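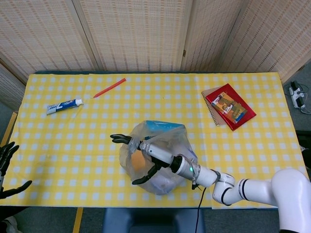 Abb. 17: Gefüllter Klarsichtbeutel auf dem Tischtuch, oben zusammengedreht

9 Beutel packen und verschließen

Jetzt kommt der schönste Teil! Der Tisch ist aufgestellt, das Tulleck-Tischtuch liegt, und Sie dürfen endlich packen. Das Kedis-Packset ist für Picknick, Schrebergarten und Ferienwohnung gedacht, und mit ein wenig Übung sitzt jeder Handgriff. Lesen Sie den Abschnitt trotzdem einmal ganz durch, bevor Sie den ersten Beutel öffnen.

Sie brauchen:
Klarsichtbeutel Kedis 47 (im Lieferumfang)
Tischtuch Tulleck, gelb-weiß kariert
ein trockenes Geschirrtuch
die Dinge, die mitsollen

9.1 Tischtuch ausrichten

1. Legen Sie das Tischtuch so auf, dass es an den Seiten und vorn ein kleines Stück über die Kante hängt. Zu weit herabhängender Stoff verfängt sich gern an Knien und Stuhllehnen.
2. Streichen Sie den Stoff von der Mitte nach außen glatt. Die Karos helfen dabei wunderbar: Laufen die weißen Linien parallel zur Tischkante, liegt das Tuch gerade.
3. Bei langen Tischen können Sie ein zweites Stück desselben Stoffs überlappend auflegen. Schlagen Sie die offene Kante nach unten ein.

Hinweis: Auf dem hellen Karo sehen Sie Krümel und kleine Teile sofort. Wir packen selbst am liebsten darauf, auch zu Hause!

9.2 Beutel füllen

1. Ziehen Sie den Beutel an beiden Seiten auseinander und schlagen Sie den Rand eine Handbreit nach außen um. So bleibt die Öffnung stehen, und Sie haben beide Hände frei.
2. Stellen Sie den Beutel in die Mitte des Tisches.
3. Legen Sie schwere und flache Dinge zuerst hinein. Dosen und Schachteln kommen mit der breiten Seite nach unten.
4. Füllen Sie die Lücken mit weichen Sachen auf, zum Beispiel mit Servietten oder einem zusammengelegten Tuch.
5. Was Sie unterwegs als Erstes brauchen, kommt nach oben. Kräftige Farben sind hier Gold wert: Etwas Knallblaues erkennen Sie durch die Folie auf einen Blick, während blasse Töne am Boden leicht untergehen.
6. Lassen Sie das obere Drittel frei, sonst reicht die Folie nicht zum Zudrehen.

Achtung: Messer, Spieße und Korkenzieher gehören nicht lose in den Beutel. Verwenden Sie dafür die Hülle Krasniqi 821.

9.3 Beutel zudrehen

1. Klappen Sie den Rand wieder hoch und fassen Sie ihn mit einer Hand zusammen.
2. Drücken Sie mit der anderen Hand sanft auf die Seiten, damit überschüssige Luft entweicht.
3. Drehen Sie den Hals, bis ein fester Strang entsteht (Abb. 17). Knistern ist dabei völlig normal.
4. Sichern Sie den Strang mit einem Dillwood-Clip. Für kurze Wege genügt ein lockerer Knoten.
5. Heben Sie den Beutel kurz am Hals an. Rutscht der Inhalt stark zu einer Seite, öffnen Sie ihn noch einmal und verteilen Sie neu.

Vorsicht: Klarsichtbeutel sind kein Spielzeug. Bewahren Sie leere Beutel für Kinder unerreichbar auf. Erstickungsgefahr!

9.4 Nach dem Ausflug

1. Leeren Sie den Beutel und wischen Sie ihn innen mit dem Geschirrtuch aus.
2. Prüfen Sie die Folie gegen das Licht auf Risse. Falten und Knicke sind unbedenklich, ein eingerissener Beutel wird ersetzt.
3. Schütteln Sie das Tischtuch im Freien aus und falten Sie es entlang der Karolinien. Das geht herrlich schnell und ergibt ein sauberes Päckchen, das wieder in die Kedis-Tasche passt.

Ersatzbeutel bestellen Sie unter der Artikelnummer 47, Clips liegen jeder Packung bei.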